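Clearing the Table: Sorting Kitchen Items by Use
Project report, 2018-11-15
Ming-te Chuang

1. Aim

The project asked whether people clear a table faster when they sort by use (serving, washing, food) or by size. I chose things found in most shared kitchens, plus some toy food so that nothing would spoil between sessions.

2. Method

Each person cleared the same table 2 times, once under each rule. The layout was changed between turns so that they could not rely on memory. I timed them by hand from the first touch to the last item put away. A pilot in April used a smaller table, but the plates ended up stacked before anyone had started, so those results are left out.

3. Results

Sorting by use was quicker for most people. The longest turn was 79 seconds, under the size rule. Plates and bowls caused little trouble under either rule. The colander was the slow item - people put it with the bowls, then moved it.

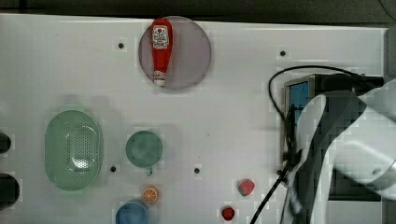 The ketchup bottle was the other problem. Under the use rule, 3 people asked if it counted as food or as something for serving, and I had not written this down in the instructions. Toy fruit went straight to food every time.

4. Changes for next time

Write the groups on a card and leave it where people can read it. Use a second person for timing. I would also like to try the task with cutlery, which was left out here.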